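Section 3: Preparing and sealing tiled floors with Zavix Penetrating Sealer

This section of the guide is for floors which are already tiled and grouted. For new floors, please read first the part about curing times. The sealer is for inside use on marble, limestone, slate and unglazed porcelain. It is not for glazed ceramic, as the liquid cannot go into the glaze and will stay on top as a sticky film.

3.1 What you will need

- Zavix Penetrating Sealer, item no. 3129
- Darkar Neutral Cleaner (do not replace with vinegar or any bathroom cleaner with acid)
- Flat lambswool applicator or a good quality foam pad
- White cotton cloths without colour, clean and dry
- Bucket, stiff nylon brush, wet vacuum
- Masking tape for skirting boards and metal trims
- Nitrile gloves and safety glasses

Shake the container well before opening. If the sealer was stored in a cold garage, bring it into the house the evening before and let it come to the temperature of the room.

3.2 Checking the floor

1. Remove the furniture and the rugs. Vacuum the whole floor, also in the corners and under the radiators.

2. Put a few drops of clean water on a tile in a place which is not much seen, for example behind a door. Wait. If the stone becomes darker under the water, it is absorbing and can be sealed. If the drops stay round on top, there is an old sealer in the stone, and it must be removed with Bilton Stripper before you continue.

3. Repeat the same test on a grout line. Grout and tile do not always behave the same, and it is possible that only the grout needs treatment.

4. Look for loose tiles by knocking softly with the handle of a screwdriver. A hollow sound means that the adhesive has let go below. Repair these tiles first. The sealer does not hold a tile in place and it does not fill cracks.
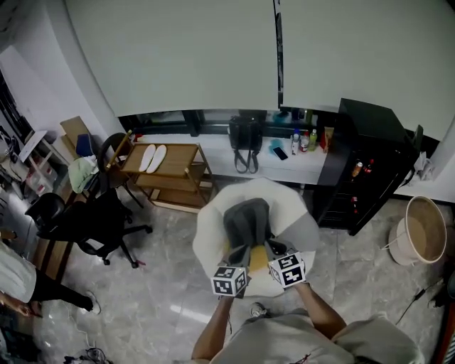
5. Mark every stain you find with a small piece of tape. Oil and rust stains need their own treatment, described in Section 4. A stain which is sealed in will be very hard to take out later.

Caution: Polished marble can be damaged by even a weak acid. If you are not sure which stone you have, treat it as marble.

3.3 Cleaning

1. Mix the neutral cleaner with lukewarm water as printed on the label. More cleaner does not give a cleaner floor, only more rinsing.

2. Work in small areas. Wet the tiles, leave the solution for a few minutes and scrub the grout lines with the nylon brush. Never use a steel brush. Small pieces of steel remain in the grout and make rust spots.

3. Take up the dirty water with the wet vacuum. A mop is possible also, but then you must change the water often.

4. Rinse with clean water 2 times. The soap which stays on the floor will close the pores of the stone and the sealer will be uneven in colour.

5. Let the floor dry. For most rooms one full night is enough. Thick limestone and floors in a basement need longer. To control if it is dry, tape a square of clear plastic over one tile and look under it the next morning. If there is fog on the inside of the plastic, wait another day and test again.

Note: Underfloor heating must be off during the cleaning and sealing, and the floor must be cool to the hand. Turn it on again only when the curing time in 3.5 is finished.

3.4 Applying the sealer

1. Cover skirting boards, metal trims and everything which is painted with masking tape. Open the windows, but avoid strong sun directly on the floor.

2. Make a trial on one tile and let it dry completely. The sealer should leave a natural look. On some dark slate it makes the colour a little deeper, and this cannot be reversed.

3. Pour a little sealer into a flat tray. Do not pour from the container onto the floor.

4. Begin at the wall which is farthest from the door and work backwards. Pull the applicator slowly in one direction, with even pressure, and go over the grout lines also. The surface should look wet, but without puddles.

5. After ten minutes, wipe away everything that the stone has not absorbed. Turn the cotton cloth often and take a fresh one when it begins to slide.

6. Apply a second coat after 3 hours, in the other direction. Very dense porcelain takes normally only one coat.

Caution: Do not let the extra sealer dry on the tile. It will leave grey, cloudy marks. If this happens, moisten a white cloth with fresh sealer, rub the mark until it becomes soft and wipe dry immediately.

Caution: Cloths with sealer can heat up by themselves when they lie in a pile. Spread them flat outside to dry, or put them in a metal bucket with water, before you throw them away.
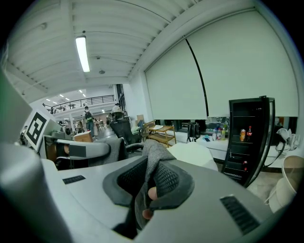
Snædís Briem writes that on her old slate the second coat was hardly absorbed at all, even after the full waiting time, and she asks if she should have left it longer on the stone. The answer is no. When the second coat stays on the surface, the stone is full. Wipe it off directly and regard the work as finished. A longer time would only give you the cloudy marks from the caution in 3.4.

3.5 Curing and first use

1. Keep people and pets off the floor for the rest of the day. After this you can walk on it in clean socks.

2. Put back light furniture the next day. Put felt under the legs, and lift the pieces, do not push them.

3. Do not wash the floor for one week. If something is spilled, dab it with a dry cloth.

4. Repeat the drop test from 3.2, step 2, when the week is over. The drops should now stay round. If one area still becomes darker, that area alone can have another thin coat.

Note: Rugs with a rubber back should stay away for the first two weeks. The rubber closes the surface and can leave a yellow shadow on light marble. The Ladefoged underlay, or another one of plain felt, may be used after the first week.

For daily care, continue with Section 5.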